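Flestley Evening Workshops: Felt for Beginners
Notes for session 4

Right, felt! I've been looking forward to this one, because it's the material I get asked about most and the one people bully most at the cutting stage (me included, for years).

Grey is a brilliant colour to learn on. Look closely and it's never one grey, it's slate and silver and a sort of pale blue all mixed up together, and two panels side by side can look like different shades just from how the light falls. So before you join anything, turn both pieces the same way round and look at them from where you'll be standing when it's finished.

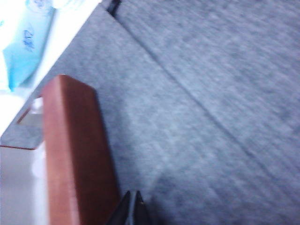
Seams next. I like a straight diagonal one on a big surface, and I mean properly straight, so use the long Ivik ruler and chalk it twice. Butt the edges together, don't overlap them, and hold your work down with something smooth while you stitch. Wood is lovely for this – rounded corners won't snag the fibres, whereas a rough offcut will drag up fluff every single time.

For November, please bring:
2 pieces of felt, any grey
a block with the corners sanded
your Prydderch sample card, filled in as far as row 14

If your fibres go streaky, stroke them one way with a flat hand and leave them alone overnight. I'll have the spare chalk with me.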